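Home | Datasets | Demos | Docs | Contact

# Grarum open-day set (sim)

Notes for anyone pulling the Grarum episodes after the open day in February. Written fast, will tidy later.

What it is: two-arm tabletop episodes, all simulated, run live for visitors on the big screen at Bramia. Scenes made in Cinero. 3,000 episodes started over the day, 2,000 kept. The rest got binned, mostly visitors hitting reset halfway through a reach.

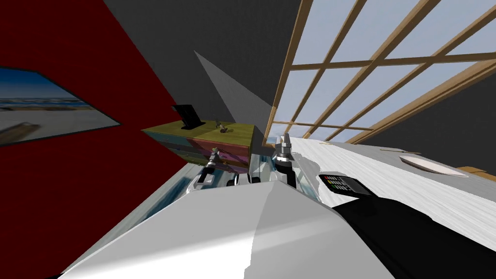 by the Bramia demo desk

Room for the morning slot is the red-wall one with the beach picture and the big window. White table, plate, small black keypad thing with coloured buttons. Chest of drawers behind. Camera is tilted in a lot of these, so dont assume level horizons, and the robot's own white shell takes up a good part of the bottom. Mask it if your model cares.

## Splits

- train: 1,069
- visitor-driven: 772
- the remainder: held back, ask first

Visitor-driven means somebody from the queue had the controls. Quality all over the place. Some lovely, some just waving.

## Known problems

- Left and right gripper logs swapped in the first batch after lunch. Fixed in the loader, not in the raw files.
- Instruction text typed by hand on the day, expect speling.
- Dijkstra planner was switched on for the 3 pm demo only. Those have a `planned` flag. Paths look stiffer, leave them out if you want human motion.

## Loading

Unzip, point the loader at the top folder, go. Depth is in a seperate archive.

Last updated: February

Filed under: simulation, two-arm, open day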